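**Thin stuff on glossy tables: segmentation keeps merging it**

**drillell_josue**
Switched our grasp planner from masks to line fitting on Saturday and wow, what a difference! Code's on the Tullerska branch. I cap it at 60 candidate axes, and planning takes 30 ms. 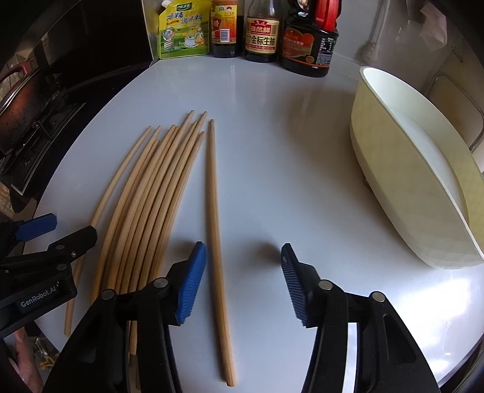 Line fitting gives you an axis and two ends per stick, so the planner can score side clearance directly. The mask version loved to return a whole bundle as one blob. With a chopstick standing apart like the one between the open jaws, clearance is easy and it scores top. The ones lying side by side with small gaps are where I want help.

**s_conneely**
Love this, but I'd keep the masks. Glare on a white top gives you fake edges, and a line fitter eats those up.

**drillell_josue**
Fair! I drop any line with no width to it. Kills most of them.

**refugio_p**
Most, sure. Shadow edges have width too. I'm with Sinéad, run both and vote.

**fontes_s**
Voting doubles your latency. Try a wood color prior first, it's ten lines of code.

**s_conneely**
And then someone buys black chopsticks :)

**drillell_josue**
Ha, ok, trying both tonight. Will push the logs.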